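第二章 采购与预算规划

本章供准备购置机械臂工作站的用户使用。请在下订单以前读完本章,再进行第三章的安装。

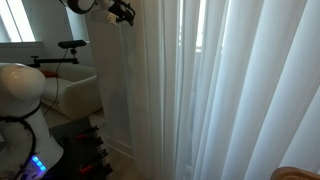 图 2-1 白色机械臂、相机支架与红柄夹具

2.1 适用范围

本章说明单臂工作站的设备清单、费用估算和订货顺序。双臂工作站的电源和控制柜要求不同,请参看附录 B。文中的金额均以美元计算,不包含关税和当地的安装人工费。

2.2 购买前的测量

1. 确定工作站的位置,画一张平面图。图上请标出门、窗、插座和不能移动的家具。
2. 以底座中心为圆心,按所选型号的最大臂展画圆。圆内的墙、隔板、窗帘和椅子都要记录。窗帘属于软物,但是同样要计入,它可能被夹爪钩住。
3. 测量门和走廊的最窄处,与包装箱尺寸进行比较。包装箱尺寸在报价单的第二页。
4. 检查地面是否平整。木地板可以使用,但需要在预算中加入一块底板。
5. 在白天和晚上各做一次光线记录。如果工作站靠近窗户,请在预算表“照明”一栏写明遮光方法。

注意:平面图请保存为电子文件。供应商 Rendell 在报价时会要求提供此图,没有图时只能给出估计价格。

2.3 设备分类

为了便于审批,我们建议把设备分成以下几类,每一类单独写一行金额。

A 类,主机:机械臂本体、控制器、急停按钮、电源线。
B 类,末端工具:夹爪、连接法兰、备用指片。
C 类,视觉:相机、相机支架、相机线缆、环形灯。
D 类,固定件:底板、夹具、螺丝、线缆扎带。
E 类,安全:隔板、地面标线、警示牌。

C 类和 D 类最容易被漏写。图 2-1 中,横向支架上有一根立柱,相机装在立柱顶端,线缆从相机垂下;三个红柄夹具夹在深色板的边缘。这样的小件单价不高,但缺少其中一件时,工作站可能就不能开始使用。

2.4 费用估算步骤

1. 先向供应商取得 A 类的正式报价。A 类金额通常最大,其他各类要在它确定以后再填写。
2. 填写 B 类。如果将来要抓取不同形状的物品,请填写两套指片。
3. 填写 C 类。入门配置请预留 1,000 美元,带环形灯和双相机的配置请预留最多 3,000 美元。
4. 填写 D 类。夹具请比计算的数量多订 2 个。
5. 填写 E 类。隔板的高度应当由负责安全的人员确认,不要由采购人员自己决定。
6. 把运费单独列出。请不要把运费合并到 A 类,否则以后比较两家报价会有困难。
7. 把合计金额与批准的额度比较。如果超出,先减少 B 类的备用件,不可以减少 E 类。

小心:不可以为了节省费用而取消急停按钮,也不可以用普通的电源开关代替它。

2.5 线缆的预算

线缆长度不要按直线距离计算。线缆要沿着机械臂绕行,在每个关节处必须留有余量,手臂转到极限位置时不能拉紧。请按以下方法计算:

1. 把机械臂手动移到最远的姿态。如果尚未收到主机,请用 Cuvau 选型软件中的模型。
2. 沿手臂表面量出从末端到底座的长度。
3. 加上每个关节的余量,数值见附录 A。
4. 加上从底座到控制器的距离。
5. 结果如果在两种规格之间,选择较长的一种。

注意:相机线缆与动力线缆应当分开订购、分开走线。过长的线缆请固定好,不要让它垂到人行走的地方。

2.6 订货顺序

1. 首先订购 A 类。
2. A 类的交货日期得到书面确认后,订购 B 类,并向供应商核对法兰的孔位。
3. C 类和 D 类可以同时订购。Heo 系列支架的交货期为 14 天,其他支架请询问供应商。
4. E 类应当在 A 类到货以前装好。
5. 全部到货以后,按装箱单逐项签收。缺件请在当日通知 Ernila 服务部。

本版价格表的有效期到 7 月底。之后订货的用户请重新索取价格表,不要使用旧表计算。

2.7 常见遗漏

在以往的订单里,用户常常忘记以下费用:
控制器的第二条接地线
环形灯的独立电源
底板的搬运
操作人员的培训时间
一年后的润滑和校准

其中培训时间没有发票,但是应当写进计划。两位操作人员轮流使用时,两位都需要参加培训。

2.8 提交前的检查

提交采购申请以前,请确认平面图已附上,各类金额已分开填写,运费已单列,安全人员已签字。预算表的空白格式见附录 C。

编写:Ikhsan Sembiring
修订日期:04/06/2026

下一章:第三章 开箱与底座安装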